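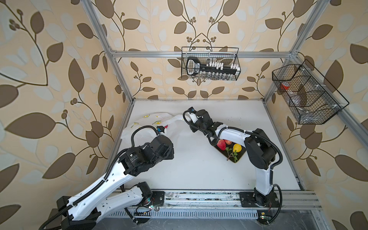 Vimex Publishes Full Account of Grip Fault in Two-Arm Bagging Cell

Vimex has released its complete findings on the grip fault that halted bagging trials at its Jistelar workshop in September, along with the software change now being tested on the cell.

The fault showed up during a run of 200 bagging cycles. On cycle 144 the left arm reported a secure hold on a plastic bag when its fingers had closed on a single fold. The right arm trusted that report and kept pulling. The bag slipped free, the arm overshot, and a wrist joint hit its torque limit. The safety stop worked and no one was hurt.

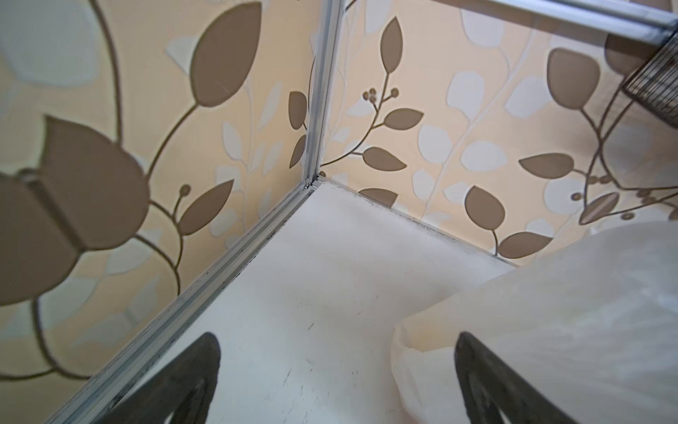
Thin plastic is a wonderful test material and a tough one. It folds over itself, it lets light through, and it gives the fingers very little to push against. The old grip check looked only at how far the fingers had closed, so one layer and two layers could pass as the same thing.

"I was thrilled when we could finally make it fail on demand," said Helmi Hirvonen, who led the review. "We had been chasing this for weeks — and then we had it twice before lunch!" 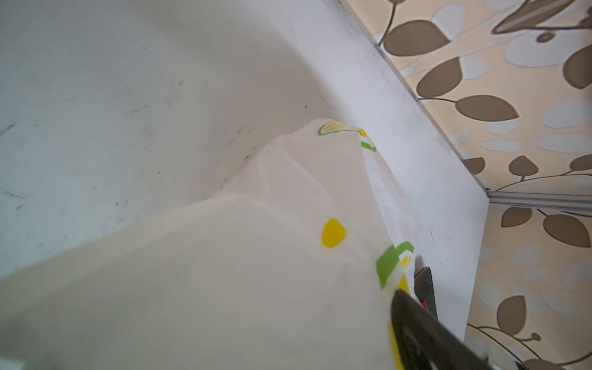 The new check, named Belik, compares finger position with motor load before either arm may pull. If the two disagree, both arms hold still for 2 seconds and try the grip again. Pulling speed is also capped at 60 percent until the repeat trials are finished.

The report, with joint logs from the failed cycle, is free on request from the Vimex press office. Other teams working with soft packaging are warmly invited to send in their own fault logs.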